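Simulated kitchen demos: how many before I stop babysitting the mug shelf?

2 answers · 14 comments · Share

I'm collecting teleoperated demonstrations in sim for a pick-and-place policy. One arm, one kitchen, a shelf with mugs and a bowl on it. The instruction is some flavour of "take the mug off the shelf", and the policy is meant to learn it from me, which is already asking a lot of the mug and the shelf.

I have 60 demos so far, all driven by hand with a cheap six-axis controller and a growing sense of resentment. On paper that's fine for one task. In practice the trained policy goes up to the shelf with great confidence, arrives beside the mugs, and then dithers. It will hover there until the episode times out. Sometimes it drifts over and has a think about the bowl instead.

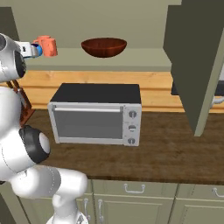 Mug episode, gripper up at the shelf. Both mugs are the same colour, which is the bit I'm worried about.

When I replay my own demos I can see I wasn't consistent. Some days I went for the mug in front, some days the one at the rear, depending on which handle I fancied and how much coffee I'd had out of a real one. The instruction text is identical every time. I also paused a lot near the shelf while I sorted out the wrist angle, and all of those pauses are in the data.

Things I've tried:

Training for longer. It dithers more smoothly now.

Shuffling the colours of the counter and cupboards. No change that I could see.

Adding a second camera on the wrist. This helped a bit with the last few centimetres and did nothing for the indecision.

So do I keep recording until the problem drowns, or bin the lot and start again with rules? I would rather not bin the lot. I gave up a Friday night for some of these.

Setup, in case it matters: Pendport for the scenes, Cuneris for logging, everything on one desktop under my desk that doubles as a foot warmer.

Share · Follow

Answer 1

Don't bin them. Label them.

You've got two behaviours living under one sentence. If half the demos go to the front mug and half to the rear, a policy that averages its actions will aim for a spot between the two, and there's no mug there to pick up. Go through the replays and change the text to "pick up the front mug" or "pick up the rear mug". It's an afternoon's work and very dull. Put something on in the background.

Then trim the pauses. Cuneris can filter out steps where the end effector hardly moves, but set the threshold low and leave the gripper closing phase alone. I got greedy with mine once and cut out every grasp in the set. The resulting robot was excellent at waving.

If you don't care which mug it takes, you can leave the labels as they are and swap to a policy head that can represent more than one option. I'd still relabel first, as it's cheaper and you'll learn what is in your own data, some of which you won't enjoy.

On the bowl: check whether you ever recorded bowl episodes and left the mug text on them. I'm not accusing you of anything. I did it myself for most of March.

Share · 9 comments

Answer 2

just get more data, 60 is nothing. we had way more than that at Fernley and it still knocked things over

Share · 5 comments

Comment from the asker: Relabelled as per answer 1. The rear mug had far more than its share, apparently I have a favourite. And yes, there were bowl episodes in there with the mug text on them – I'd rather not say how many. Retraining overnight. To answer 2, thanks, I'll keep that in reserve for when I have no other hobbies.

Reply: Randomise where the mugs start while you're at it. If they sit in much the same place every reset, it may be learning the shelf and ignoring the mugs.

Reply from the asker: They do sit in much the same place every reset. I'll be over here with the controller.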